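Hand-held gripper demonstration

Hand-held gripper demonstration is a method of gathering examples for a learning system in which a person performs a task while holding a tool shaped like the end of a robot arm. The tool records what its camera sees together with the position and opening of the jaws. The resulting recordings, known as episodes, are used to train a control policy, the program that later decides how a robot should move. The method is one form of learning from demonstration, and is also called arm-free collection.

Background

Earlier collections relied largely on teleoperation, in which a person steers a real robot from a distance. Teleoperation gives records that match the robot exactly, but it ties the work to the place where the robot stands. Hand-held tools removed this limit. Work could be recorded in homes, shops and laundries, on the furniture and among the belongings already there.

The Nirska collection was among the projects organized on this basis. Its collection guide, written by Gyu-bin Kwon and dated 29/03/2018, set out rules for the length of an episode, the starting position of the tools and the handling of failed attempts. The first release held 2699 episodes recorded at 59 sites, most of them private homes in Curnstead. A second release followed in September of the next year and added tasks that require two hands.

Equipment

A typical tool has two jaws driven by a trigger or by direct pressure of the fingers. Soft pads on the inner faces improve the hold on thin or smooth objects. The camera is fixed to the tool, so that the jaws remain in view throughout an episode. For two-handed work the operator carries a tool in each hand, and the two recordings must share a common clock.

Garment handling

Clothing is a frequent subject of collection. Cloth has no fixed shape, and the same garment may present itself differently each time it is put down. Denim adds further difficulty through its weight and its thick seams, which resist bending. In two-tool work on jeans, one gripper may be placed at a corner of the waistband while the other is brought to the side seam, with a jaw on either side of it.
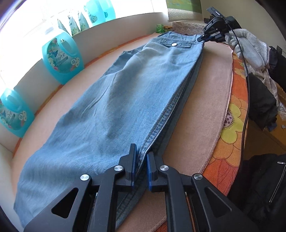

Why are failed attempts kept in some collections?
They give the learning system examples of how a person recovers, such as letting go of a slipped edge and taking hold of it again. Attempts that end without recovery are usually marked and stored apart from the rest.

Guides for garment work commonly ask operators to vary the starting position of the item between episodes. The Ladine task set, used with the Nirska recordings, divides the work into 6 stages, from the first grasp to the final placement. Each stage is labeled after recording by a reviewer who did not take part in the demonstration.

Review and processing

Episodes are checked before release. A reviewer looks for lost tracking, blocked views and gaps in the clock signal. In the first Nirska release, 320 further episodes were withheld at this step. Torvik, a file format developed for the same project, stores the video, the tool path and the stage labels together, with a separate field for notes on the site.

Limitations

A person moves the tool with a freedom that many robot arms lack, and some recorded paths cannot be repeated by a given machine. Such paths are either filtered out or adjusted to the reach of the arm. Forces are also poorly captured unless the tool carries suitable sensors. Recording in private homes raises questions of consent, and collection guides generally require written permission from every adult resident.

See also: Learning from demonstration; Teleoperation; Robotic cloth folding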